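Care & How-To > Nails > Stamping Kits

We use cookies to remember your basket and your shade list. Accept all / Manage choices

Section 4. Stamping a pattern with the Trandirell plate set

Read Section 3 (base colour) before you start. The base colour must be fully set before any pattern goes on top. If you can leave a fingerprint in it, wait.

You will need the stamper, the scraper card, one image plate, stamping polish, a bottle of remover, lint-free pads and a clear top coat. Ordinary polish can be used for stamping if it is thick and strongly coloured, but most sheer and jelly polishes will not show.

4.1 Preparing the plate

1. Peel the blue film off the image plate. New plates are sent out with the film on and will not pick up polish until it is removed.

2. Wipe the plate with remover on a lint-free pad. Do this even if the plate looks clean. Old polish in the engraving leaves gaps in the pattern.

3. Put something washable under your hands. Remover will mark varnish, some plastics and most painted surfaces.

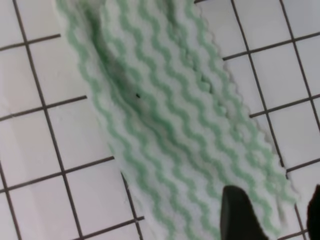
4. Choose your design and turn the plate so that the design faces you the right way up. Plate 313 has full-nail patterns (waves, checks, small florals). Plate 383 has single motifs and borders, which are easier for a first attempt.

5. Check the stamper head. It should feel slightly tacky. If it has lint on it, press it against a piece of sticky tape and lift straight off. Do not rub it.

CAUTION: Do not use acetone on the clear stamper head. It will turn cloudy and cannot be restored. Use tape only.

4.2 Picking up and placing the pattern

6. Brush a line of stamping polish across the top of the design. You do not need to cover all of it.

7. Hold the scraper at 45 degrees and draw it across the design once, firmly. A second pass tends to pull polish out of the engraving.

8. Roll the stamper over the design from one side to the other. Use light pressure. The pattern should come up whole.

9. Line the stamper up over the nail and roll it on in one movement. Start at the side furthest from you.

10. Clean the plate and scraper before doing the next nail.

NOTE: Steps 6 to 9 should take no more than ten seconds. Stamping polish dries quickly, and a design that has dried on the plate will not lift. In a warm room you may have less time than this. Move away from heaters and fans.

If the pattern comes up in patches, try these in order: more polish, lighter pressure on the stamper, a steeper angle on the scraper. Change one thing at a time. Practise on a sheet of baking paper until you get three good prints in a row.

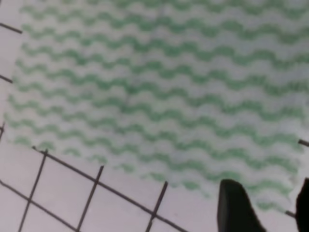

Lovely Ignacio wrote to us that her prints only came up whole once she stopped pressing down on the stamper and let it roll under its own weight. She also does her weaker hand first, while she still has the patience for it. Either hand can go first, but we agree about the pressure.

4.3 Tidying the edges

11. Leave the pattern for two minutes.

12. Lift the larger pieces of stray pattern from the skin with tape.

13. Dip a small flat brush in remover, blot it, and run it along the side of the nail. A brush that is too full will flood under the pattern and lift it.

14. If you use a peel-off skin barrier such as Jodness, paint it on before step 6 and take it off now, while the stamped layer is still soft at the edges.
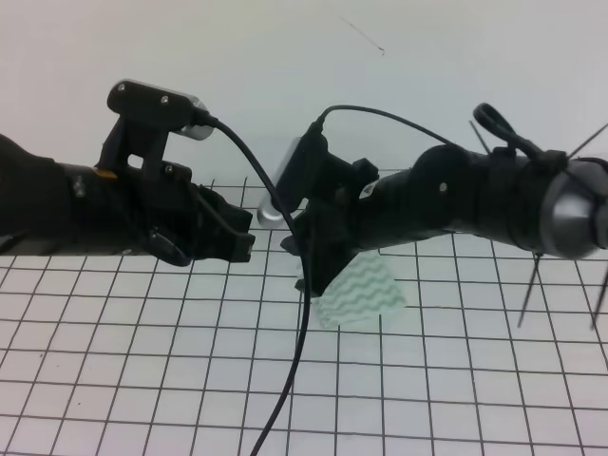
4.4 Sealing

15. Load the brush with plenty of top coat. You want a bead large enough to cover the nail.

16. Float the bead over the pattern so that the bristles do not touch the design. Dark stamping polish over a pale base is the most likely to smear.

17. Run the brush along the free edge to seal it.

18. Leave for fifteen minutes before handling anything rough, and keep your hands out of hot water for the rest of the evening.

CAUTION: Remover and top coat are flammable. Work with a window open, keep both bottles capped between nails and do not smoke nearby.

Store plates flat in their sleeves. Replacement stamper heads are sold in pairs. For gel base colours, go to Section 5.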